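Storage and Wall Use in a Small Shared Workroom
Project report, Interior Planning II
Bilal Akl, Thaís Tavares, Mirela Evangelista
Supervisor: Delyth Gwilliam
July 30, 2025

1. Why we chose this subject

In our first semester we all had the same problem with the shared workroom. Everybody put their things on the floor near the doors, and after one month it was difficult to walk there. We wanted to study how a small room can hold more material without buying new cupboards. The department gave us 200 dollars for the project and permission to move the shelves, but not to drill in the walls.

2. The room before our changes

We first made a plan of the room on paper and marked which parts of the floor people used for walking. Thaís measured the openings and Bilal measured the walls. The widest free piece of wall was 183 cm. It is painted in a quiet gray-beige color and it has no sockets in the part that interested us.

The doors were the biggest question. They are white, with raised panels, and they stand next to each other, so a lot of wall is lost to them. Our first idea was to hang flat pockets on the doors, as Mirela had seen in a shop called Woltlow. We gave up this idea after we hung one pocket for a trial, for the door became heavy and the pocket hit the door frame each time.

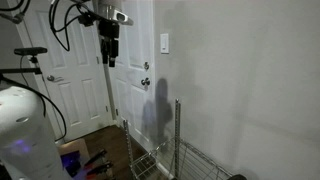 We decided then to work with open metal wire shelving. The reasons were mostly practical. Dust falls through the wires and can be swept from the floor, and a person can see what is on a shelf without taking everything down. Valdir Frota, who teaches the materials course, warned us that small objects tip over on wire. He was right about this. For small parts we used flat trays from Koller, and these stand well.

3. Rules for the shelves

We agreed on a simple order. Heavy things go on the lowest shelf, things of daily use go at the height of the hands, and things for October, when the next course begins, go to the top. We wrote 16 labels by hand. Two of them we had to write again -- the first words were clear to us but not to other students.

4. What the users said

We asked the people who use the room to write comments on a sheet. Most were pleased that the way to the doors was easier. One student wrote that she could not reach the top shelf, and another asked for a hook for coats, which we had forgotten completely. We also received a complaint about the noise of trays on metal. A thin mat could help, but we did not test it.

5. Cost

We spent 94 dollars, mainly on trays and labels. A closed cupboard of similar width from Zatwood would cost 800 dollars, so it was never possible for us.

6. Remaining work

The coat hook is still missing. It should hang on a rail that needs no drilling, and Mirela has drawn two versions of it -- both are in the appendix, with the floor plan and the comment sheet.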